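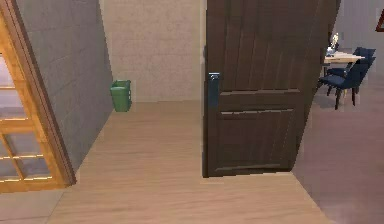
Figure 1. Hallway with the green bin in the far corner. Both doors count as obstacles.

Home | Data card | Rules | Changes | Contact

Print this page | E-mail this page

Last updated: Wednesday, June 10, 2026

ISTICO HOUSEHOLD EPISODES: DATA CARD AND RULES OF GOOD PRACTICE

Istico is a set of simulated household episodes, prepared by Unevero. This card explains what is in the set and which rules an episode must follow before we accept it. The rules were first written for the Adstead test apartment and later adapted to simulation, therefore some of them are stricter than a simulator needs. We decided to keep them strict.

Contents

The release has 77 episodes in 7 task groups. All images are rendered. There are no recordings of real homes and no personal data. Each episode has the camera views, the joint states, the gripper state and one written instruction.

Rules for moving through rooms

1. The base stops before every doorway and checks the free width again. The width from the map is not enough, because a door leaf can stand at any angle.
2. Glass in a door is treated as solid. A planner which sees a free path through a pane must be rejected.
3. A change of floor color is not a step. Please do not label it as one.
4. A bin, a chair or another light object may not be pushed away to make space.

Rules for contact

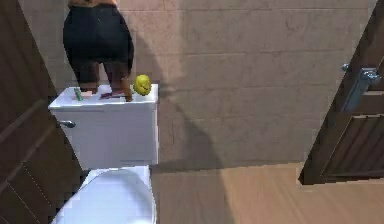 Figure 2. Gripper at the tank lid, with a yellow-green fruit to the right of the fingers. See rules 5 to 7.

5. On ceramic surfaces the contact force limit is 24 N. Above this limit the episode is marked "force" and goes to the separate folder.
6. Small objects near the target are part of the task. If one of them falls, the episode is a failure, also when the target was reached.
7. When the arm throws a shadow on the work area, keep the images as they are. Do not correct the brightness.

Rules for labels

Every episode is labeled by 2 persons who work separately. When they disagree, both labels stay in the file and the field "agreed" is set to false. For object names we follow the Rimkutė word list. If the object cannot be recognized with certainty, write "unknown small object" and do not guess.

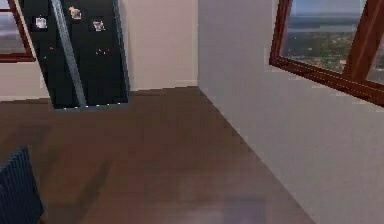
Figure 3. Kitchen appliance view: refrigerator with small pictures on the door.

8. Label the refrigerator as one object. The handle is a part of it, the pictures on the door are separate objects.
9. What is seen through a window is background and gets no label.
10. A tilted horizon is allowed. Do not rotate the images before labeling.

Known limits

Reflections on dark glossy surfaces are simpler than in reality. Contact with soft materials is not checked. Please do not use this set as the only proof that a robot is safe near people.

Changes

The next version is planned for November. Old episode numbers will stay valid. Corrections to the labels can be sent through the Contact page, with the episode number and the rule number.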